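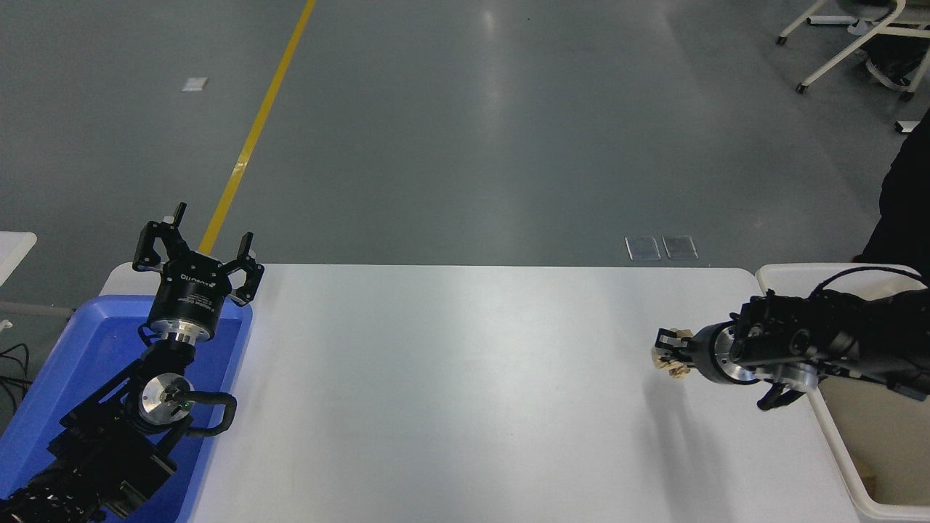 Erick Tanui asked at the midterm review why we were studying the table at all, when the complaint from the packing room had been about the bin. His point was that a bin that fills too fast is a bin problem. We have kept his question at the front of the report because it changed what we measured in the second half of the term.

# Placement of Containers on a Shared Sorting Table

Project group: Hamisi Kimaro, Muthoni Nyamweya, Erasto Makori
Course adviser: Erasto Nyamweya

## 1. Problem

The Menura packing room sends small leftover pieces to a sorting table. Pieces that can be used again go in a tray. The rest go in a bin. The shift notes for March mention pieces left on the tabletop at the end of a shift and reusable pieces found in the bin. The notes give no numbers, so the first task was to get some.

The project covers the position of the two containers and the rules for what goes in each. It doesn't cover the choice of packing material or how the bin is emptied.

## 2. Setup

The table is white and rectangular, with a smooth top. The blue plastic tray stands at the left end and the white plastic bin at the right end. We measured the top at 2,000 mm along the long side. The floor is gray epoxy with a yellow painted line, and we used the line as a reference when the table had to be put back after cleaning.

The pale top has one drawback for this work. Beige and off-white pieces have low contrast against it, and small ones are easy to miss under the ceiling lights. Dark pieces gave no trouble.

Three layouts were tested:

| Layout | Tray | Bin |
|---|---|---|
| A | left end | right end |
| B | left end | center |
| C | center | right end |

Layout A is the one the room already used.

## 3. Method

We ran 10 sessions. Each session used a mixed batch taken from the same stock, spread by hand over the middle of the table. Layout A was used in four sessions, and B and C in three each. Batches were not the same size, which we regret, and results are given as shares where the sizes differ.

A piece was logged as misplaced if it met one of these conditions:

- it was in the bin but could be used again
- it was in the tray but could not be used again
- it was on the tabletop when the session ended
- it was on the floor

Muthoni Nyamweya kept the log. Hamisi Kimaro checked the contents of both containers after each session without seeing her sheet. Where they disagreed, the piece was looked at again by all three of us. Most disagreements were over crumpled pieces, which have to be opened out before anyone can judge them.

## 4. Results

A total of 986 pieces went through the table. Of these, 155 were misplaced, or 15.7 percent.

Layout A had the lowest share of misplaced pieces and layout C the highest. With the tray in the center, the spread batch had to be pushed toward both ends to make space, and pieces ended up against the outside of the tray wall where they could not be seen from the working side. Layout B had few pieces left on the top but more reusable pieces in the bin. The bin was closer to the batch than the tray was, and doubtful pieces went into it.

The floor category was small in all three layouts. We had expected more there.

Crumpled pieces were the largest single group among the errors. The written rule said "flat and clean goes in the tray," and a crumpled piece that could be flattened was treated both ways, sometimes within the same batch. After session six we changed the rule to "open it, then decide." The sessions before and after the change are not fully comparable, and two of the layout C sessions fall before it. Part of the gap between A and C may come from this.

## 5. Discussion

The original complaint was that the bin filled too fast. The bin checks support Erick's reading in part: a share of what filled it was reusable and should not have been there. A larger bin would hide this and would use up more of the table end.

Keeping the containers at opposite ends means a longer reach. None of the sorters raised it as a problem, but our sessions were short compared with a normal shift, and we can't say anything about a full day.

Erasto Makori tried a dark mat from Koech on the tabletop in one extra trial outside the series. Light pieces were easier to find. The mat also slid and had to be taped at the corners, and the tape collected dust. The trial is not part of the totals.

## 6. Recommendations

1. Keep layout A.
2. Replace the written rule with the "open it, then decide" version and post it at the tray end.
3. Test a fixed dark surface in place of a loose mat.
4. Check the tabletop for light pieces before the table is moved.

## 7. Open items

The Fusby label holder ordered for the tray had not arrived when this report was handed in. The session log sheets are in the group folder, sorted by layout. The sheet for session four has a corrected total in the margin, and the corrected figure is the one used in section 4.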